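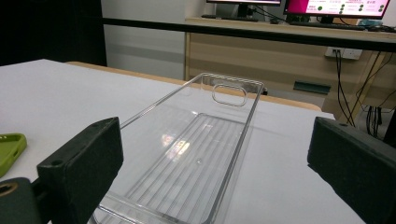

12/1/20. Spent the morning on the case sort for Breathnach. Their order is 1,522 pieces across the two Staltine lines, and the packing sheet still doesn't say which way up anything goes. Started with the clear plastic because it marks most easily and shows it most. The ribs run lengthwise over the middle and lower part, so flat on white they come up as faint grey lines and a scratch along the same direction is easily missed. Overhead light puts a bright patch left of centre, with a small round mark just to the right of it. Wrote the mark down as "query, moulding" and will ask Allau. Lime green was over at the left of the table, and it is far quicker to read: rim, corner, cut-out, next.

Changed the check order after tea. Edges first, then back, then openings. The old order had me turning each one twice. Cloth is to be swapped every 40 pieces, which Lutz Nolte thinks is excessive. He may be right for the coloured ones. Left it in for the clear.

Second job was how the green ones should sit for the colour check. Lying down, the raised rim throws a line on the white and the shade is hard to judge against the card. Standing is better. 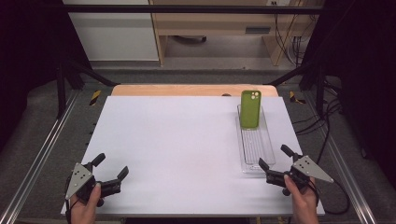
Lime green upright at the far end of the clear plastic, back facing forward, slight lean.

The lean doesn't matter for colour. It would for measuring, so measuring stays flat. The square camera cut-out is at upper left when the back faces me, and I have put that on the sheet as the reference for which way is up. The top rises above the rim, so it can be picked up without touching the back.

Enura cartons take 64 in the present layout. They quoted a version with taller dividers, minimum 200 cartons, delivery in April. Too late for this order and too many for the shelf. Said no by email.

To do: ask Allau about the round mark, retype the sheet, more cloths. Labels for the outer cartons still not agreed. Knee sore again from the stairs.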